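sorting day at the workshop. thread bc I have had too much coffee and need to put this somewhere

1/ so. three years of electronic bits in one drawer. boards, leads, tiny plugs that fit nothing I own. Dad's old saying was "she'll be right". she was not right

2/ got yellow plastic bins from the Prurklow closing down sale back in February and they've sat in the boot of the car ever since. finally lugged them in this arvo

3/ system is: bins down both sides of the white table, steel tray in the middle, paper in the bottom of the tray. small stuff vanishes on bare steel. on white paper you can find a screw again. highly reccomend

4/ one bin for boards. one for anything with a cable on it. the other two are still under negotiation

5/ also pls do not tip the whole drawer out at once. I did this. never again 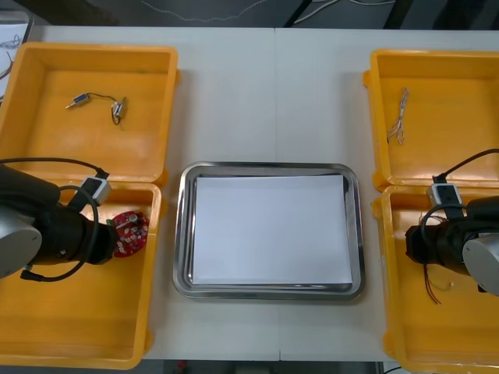
6/ anyway boards are going faster than I thought. rule is if I can't say what it does in ten seconds it goes in the maybe pile. the maybe pile is already a worry

7/ cables are the slow part. half have no label. the Stivora ones at least print the length on the plug, everyone else pls take note

8/ found the reciept for the first lot of parts I ever bought. $334!! for what. I was so sure I was going to build a weather station

9/ did not build a weather station

10/ someone asked re the tray, it's just a catering one from Fagundes, the op shop end of Candthorpe. the rim stops things rolling onto the floor. swap the paper when it gets grubby, takes two secs

11/ tip for the little plugs: keep them with their lead. I seperated mine by type once bc it looked tidy and spent a whole weekend matching them back up

12/ and write on the bin with a paint pen, masking tape falls off in summer. ask me how I know

13/ break for toast. will do the maybe pile after. or tmrw

14/ ok toast done, looked at the maybe pile, it's tmrw

15/ if anyone local wants odd leads, free to a good home, dm me. pick up only, not posting them, last time the postage cost more than the lot was worth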